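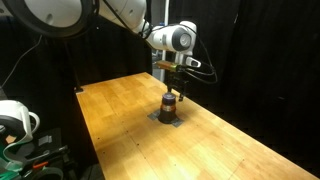
Speaker notes - Setting up a shared worktable
Sevim Öztürkmen, Wadness workshop, May 2024
Running time: 70 minutes with the break

Opening

Thank people for coming. Say where the washrooms are. Ask who shares a bench or table with others at work - hands up. Most will.

Tonight is about tables and where things go on them. I ran the shared room at Hutchins for five years and I still run the one at Cadard. Both have long tables and both had the same trouble, which was people putting things down and the next person moving them.

Part 1. Pick the table first

Long beats square if more than one person works at it. You can reach the middle from both sides. A light top is easier on the eyes and small dark parts show up on it. Ours at Cadard is plain wood with an oil finish. It marks. I don't mind that.

Check the height before you buy. Have two people of different sizes stand at it for a while.

Budget: we spent $3,000 on the Cadard room, and the table was the biggest part of it. Pause here, someone always asks about the lamps. The lamps were $200.

Part 2. Give things a home

If an object has to go back to the same spot, mark the spot. Tape is fine. Grey tape on pale wood is easy to see without shouting at you. Lay it so the corners stick out past the base of the object, then you can tell at a glance if the thing has been shifted.

Wide bases are your friend. A short cylinder on a base that flares out will stay put when the table gets bumped. Tall narrow items go to the back or into a rack.

Colour on the top helps too. People look down at a bench, so a coloured cap gets noticed before a label on the side does.

Pass the tape rolls along the rows now.

Part 3. Cables

Keep them off the tabletop. Clip them along whatever they serve and leave some slack where a part has to turn. Too tight and they pull at the connector. Too loose and they catch a sleeve.

Story: the Zirneo job in March, the kettle lead and the tray of washers. Keep it short.

Part 4. Lifting old tape

Warm it with a hair dryer and peel low and slow. Wipe off what's left with a bit of cooking oil, then soap and water. Try a hidden corner first. Replace the marks when the edges start to curl - at Cadard we do it at the start of each term.

Questions

Likely ones: paint instead of tape (no, not on oiled wood), who decides the layout (whoever uses the table most), glass tops (cold and noisy).

Handouts are by the door. Collect the tape rolls before people leave.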